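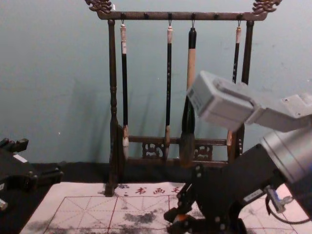
3.2 붓걸이의 형태와 붓의 배열

본 절에서는 서예 교실 비품 조사에서 확인한 탁상용 붓걸이를 다룬다. 조사 대상은 Nurkar, Pandside, Clistow 세 곳의 서예 교실이며, 교실마다 붓을 쓰고 난 뒤 어떻게 걸어 두는지를 기록하였다. 그림 3과 그림 4에 실린 붓걸이는 Pandside 교실의 것으로, 두 기둥 위에 가로대를 얹고 아래쪽을 낮은 가로대로 이어 준 형식이다. 세 교실 모두 이와 비슷한 구조를 쓰고 있었으나 장식의 정도는 서로 달랐다.

그림 3. 짙은 갈색 목제 붓걸이와 걸려 있는 붓. Pandside 교실.

가로대 아랫면에는 작은 걸개가 줄지어 있고 붓은 여기에 매달린다. 걸개의 간격은 실용상 중요한 요소이다. 간격이 좁으면 굵은 붓의 털이 이웃한 붓에 닿고, 젖은 상태에서는 먹이 옮아 묻는다. 수강생들은 이 문제를 대체로 알고 있었으며, 굵은 붓 옆의 걸개를 비워 두거나 가는 붓만 거는 방식으로 대응하였다. 다만 이러한 습관은 교실 규칙으로 적혀 있지 않았고, 새로 들어온 수강생은 옆자리 사람이 하는 것을 보고 익혔다.

그림 3의 붓 가운데 세 번째 것은 나머지보다 눈에 띄게 굵고, 붓털이 가장 낮은 곳까지 내려온다. 이처럼 길이와 굵기가 다른 붓을 한 가로대에 함께 걸 때에는 가장 긴 붓이 기준이 된다. 붓털 끝이 책상면에 닿으면 호가 휘어진 채로 마르기 때문이다. 붓걸이를 구입할 때 장식이나 목재의 색보다 기둥의 높이를 먼저 살펴야 한다는 의견은 면담에서 반복하여 나왔다. Clistow 교실에서는 높이가 모자라는 붓걸이 밑에 받침을 괴어 사용하고 있었는데, 이 경우 걸이 전체가 흔들려 큰 붓을 뺄 때마다 한 손으로 기둥을 잡아야 했다.

3.3 장식과 사용의 관계

장식은 주로 가로대의 양 끝과 아래쪽 가로대 부근에 집중된다. Pandside의 붓걸이는 가로대 끝을 용머리로 마감하였고, 아래쪽에는 소용돌이무늬를 뚫어 새겼다(그림 4). 기둥은 고리 모양의 마디를 둔 선반 가공 형태이며 아래로 가면서 넓은 발로 이어진다. 같은 형식의 목제품은 Yalçınkaya 상회의 목록에도 실려 있으나, 목록에는 치수와 수종이 나와 있지 않아 직접 비교하지는 못하였다.

투각 장식은 관리의 측면에서 불리하다. 물기를 덜 뺀 붓에서 떨어진 먹물이 무늬 틈에 고여 굳으면 천으로는 닦이지 않는다. Nurkar 교실에서는 마른 붓으로 틈을 쓸어 내는 방법을 쓰고 있었고, Clistow 교실에서는 따로 청소하지 않았다. 반면 용머리와 같은 끝 장식은 먹물이 떨어지는 자리에서 벗어나 있어 오염이 적었으며, 수강생이 붓걸이를 옮길 때 손잡이처럼 쥐는 일이 잦았다. 담당 강사들은 이를 파손의 주된 원인으로 꼽았다. 조사 기간 중 Nurkar 교실의 붓걸이 하나는 뿔 부분이 떨어져 접착제로 붙인 상태였다.

붓을 거는 순서에 대해서는 교실마다 답이 달랐다. 크기순으로 건다는 응답과 자주 쓰는 것을 앞쪽에 건다는 응답이 함께 나왔고, 정해진 순서가 없다는 응답도 적지 않았다. 설문에 응한 41명 가운데 순서를 의식한다고 답한 사람은 대부분 자기 붓걸이를 집에 따로 두고 있었다. 공용 붓걸이에서는 수업이 끝날 때마다 빈 걸개를 찾아 거는 것이 보통이었으며, 이 때문에 굵은 붓이 가운데에 놓이는 경우도 생긴다. 그림 4의 붓걸이에서도 가장 큰 붓은 바깥쪽이 아니라 더 가는 붓들 사이에 걸려 있다.

그림 4. 가로대 끝의 용머리 장식과 기둥, 하부 투각. 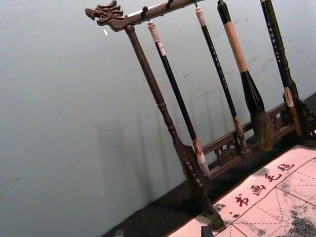 Maya Nassar는 초고에 대한 의견에서, 붓을 거는 순서보다 걸기 전에 물기를 얼마나 빼는지가 붓의 수명에 더 크게 작용할 것이라고 지적하였다. 뿌리 쪽에 남은 먹은 매달아 두어도 빠지지 않고 오히려 털 끝으로 내려와 굳으므로, 헹굼과 물기 제거를 별도의 항목으로 조사해야 한다는 것이다. 이 지적에 따라 2차 조사에서는 헹구는 횟수와 종이로 눌러 닦는지 여부를 문항에 추가하였다. 그 결과는 4장에서 다룬다.

공용 붓걸이와 개인 붓걸이를 나누어 살피는 일도 2차 조사의 과제로 남겼다. 1차 조사에서는 개인 붓걸이를 직접 확인하지 못하고 응답자의 설명에만 의존하였으므로, 기둥의 높이나 걸개의 간격에 관한 서술은 세 교실의 공용 비품에 한정된다.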